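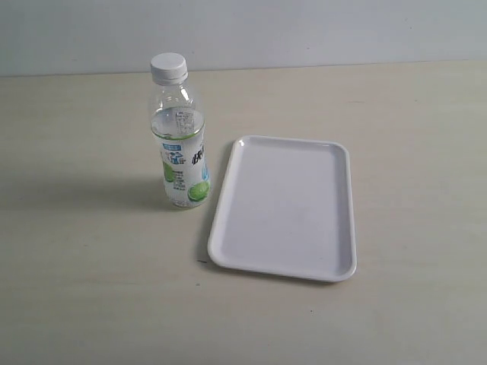
Bretport Robotics Club – the bottle project
Jul 23, 2019

Hello all, and sorry this page has taken me so long! I've been promising to put something up ever since we moved the project over to two arms, and a few of you (mostly parents, and one very persistent grandad) have been asking what we do in there all evening. So, a short bit of background first and then on to the good stuff.

For anyone new, there are 15 of us in the club, the youngest still at school and the oldest retired, and this year we picked one big job instead of lots of little ones. The job is to get two robot arms to take the cap off a drinks bottle and put it in a tray. Hold the bottle, undo the cap, move the cap across, let go. You do it every day without looking. We've been at it since September and I now think hands are the cleverest things in the world.

We're entering it for the Karppinen Cup, in the two-handed class. The rules say the bottle must have its own factory cap, the tray must be empty at the start, and you get 3 goes with the judges watching. If the bottle tips over, that go is finished. If the cap lands on the table instead of in the tray you get half marks, and I do like that rule very much, having seen how many of ours end up on the table.

How we split the work

One lot of us looks after the holding arm, another lot looks after the cap arm, and I sit in the middle with the laptop and get blamed by both. The software that keeps the arms talking to each other is our own and we call it Boltbridge. It started out as a joke name on the whiteboard and then it was in all the folder names and too much bother to change. Boltbridge is what says "I've got it, your turn" from one arm to the other. In the first version it said this far too early, and the cap arm would go in and give a lovely confident twist to a bottle that just spun round with it.

Tiina Mustonen rewrote that part over the spring. Now the holding arm closes, waits, gives a tiny squeeze more, and only then passes the message on. It's slower, but I can watch it without holding my breath.

Training, or: why we get through so much water

We teach the arms by steering them ourselves. One person drives, the arms follow, everything gets saved, and later the computer tries to learn from it. We've saved 1,465 runs so far. Some are beautiful. Some are me. We keep the bad ones in a separate folder and every so often we go through it with a packet of biscuits, looking for runs that went wrong in the same way.

Things we've changed along the way:

Bottles. We began with big fizzy ones and they were too fat for the fingers. Slim ones are miles better, and still water is kinder to the table.

Water level. A full bottle stands firm but it slops the moment the cap is off. An empty one falls over if you breathe near it. We settled on part full and have stuck with it.

The tray. It used to be a saucer. The cap would drop in, roll round the edge and hop straight out again, which was funny the first time. The new tray has a proper rim.

Speed. Everyone who drives goes too fast to begin with. Everyone! Slow down over the cap and you save yourself the trouble of doing the run again.

And now the two arms together

I love this moment in a run. The left arm has hold of the bottle low down, and the other one is hanging over the cap with its fingers open in a V, tips just clear of it. The tray is over to the right, empty. You can also see the little camera on top of the left arm and the cables looping off it (tidying those cables is on my list, along with everything else).

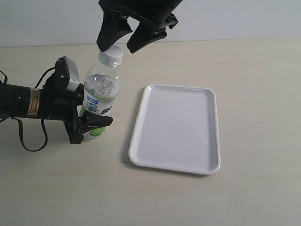 Why use two arms when one could do the job with the bottle clamped to the table?

Clamping the bottle would make the job easier, but the class we've entered is for two arms working together, and the clamp would take away the part we want to learn. Holding firmly enough without squashing the plastic is a job in itself, and we wanted to have a go at it.

A few more bits people have asked me about

The twisting. The wrist on our cap arm can only turn so far before it has to let go, wind back and grip again, like you'd do with a stiff jam jar. Getting it to find the cap again in the same spot took us weeks. It helps a lot if the bottle hasn't moved in the meantime, so the cap lot are forever grumbling at the holding lot.

The dropping. Letting go sounds like nothing, but the cap sometimes stays stuck to one finger. Prulunau, the club we share practice days with, told us they lower the cap until it touches the tray before they open the fingers. We've pinched the idea. Thank you, Prulunau, and see you at the Cup!

The score. On our last full practice evening we ran 40 goes in a row with the computer driving and no human help. I'm not putting the result up yet as we changed a setting halfway through (my fault) and it wouldn't be fair to add the two halves together. We'll do it again properly.

Next jobs

Tiina wants to try turning the bottle so the label faces different ways, to see if the computer has been leaning on the label to find its place. I have a horrible feeling it has. After that we'd like to move the tray to the other side, and then we need to practise setting up against the clock, as at the Cup you only get a short while to bolt everything down and plug it in.

If you'd like to come and have a drive, do. You don't need to know any programming, and we'll sit you next to somebody who has done it before. Bring a drink – with a screw cap, please, and leave us the bottle when you've finished.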